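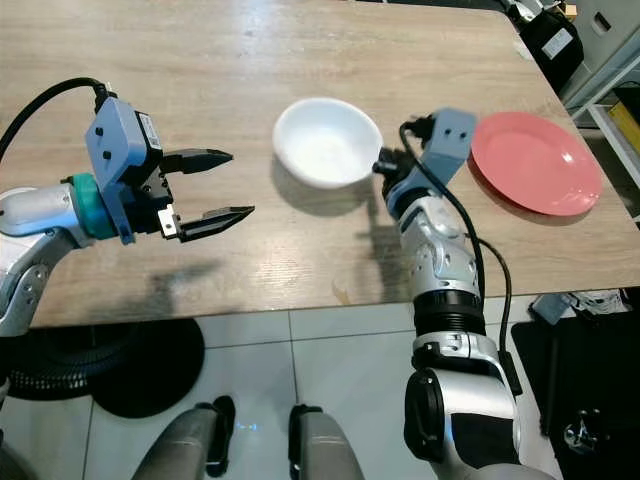 *White bowl, pink plate, pale wood.*

18/01/2018

I've been meaning to write about soup since before Christmas and now it's the middle of January, so at least the weather has caught up with me. It has rained here for what feels like the whole year so far. I've had soup for lunch every day this week and for tea on most of them, and I'm not even slightly sick of it yet.

I didn't grow up with soup, not proper soup. We had the tinned sort when we were poorly, with white bread and the telly on, and I still have a soft spot for that (cream of tomato, obviously). But soup as a meal, the kind you'd give to a guest without feeling you'd short-changed them, I only came to when I was lodging with Bendik Granström in my twenties. He made a yellow pea soup every week in an enormous dented pot and it did the whole house. There were 4 of us plus whoever had wandered in. He put mustard on the side of your bowl without asking and if you left it he looked so sad that I learned to like mustard.

I rang him in December to get the recipe and of course there isn't one. "Peas, onion, a bit of pork, wait." I asked how long to wait and he said until it's soup. So what follows is what I've worked out for myself, after one batch like gravel and one like wallpaper paste.

Soak your dried yellow peas overnight in lots of cold water, more than you think, they drink it. In the morning tip that away. Fry two onions very gently in butter, and I do mean gently, mine take twenty minutes and I have the radio on. Then in go the peas, fresh water to cover by a good couple of inches, a lump of smoked bacon or a ham hock if the butcher has one, and plenty of thyme. Bring it up, skim the grey stuff off, turn it right down and leave it be. Don't salt it until the end! The bacon does a lot of that for you. Mine wants an hour and a half at least, and older peas will take longer (the ones from the back of my cupboard were still going at bedtime and I gave up and had toast).

It's better the next day. It also sets solid in the fridge, so you'll need a splash of water and some patience when you warm it through.

The other one I've been making is leek and potato, which everyone has a version of. The only thing I do differently is put 125 ml of milk in at the end instead of cream, mostly because I never have cream in. I've gone off blending it as well. I squash it a bit with the potato masher and leave the lumps, and there's less to wash up.

Bread matters more than people let on. I've been walking over to Jirnach for it, the little bakery past the railway bridge, and their rye is so dense you could prop a door open with it. It's about 6 days before it goes properly stale, and even then it makes lovely croutons in a hot pan with too much oil. If I've got cheese in I'll have that too, on a separate plate, and pretend it's a second course.

My friend Leif Åberg thinks the whole business is mad. He says soup is a drink, and he came round last week and asked, after 2 helpings, what was for dinner. I gave him a jam sandwich. We're still speaking.

Next on the list is something with beetroot. I've never cooked it without turning the chopping board, my hands and most of a tea towel purple, and I've been told to wear gloves, or roast them whole in their skins and rub those off after. If any of you have a beetroot soup you swear by, please leave it in the comments, especially if it doesn't involve a food processor. Mine finally packed in over the holidays halfway through a bowl of breadcrumbs and I'm in no hurry to replace it.

Right, the peas for tomorrow need putting in to soak and I've only just remembered I'm out of thyme.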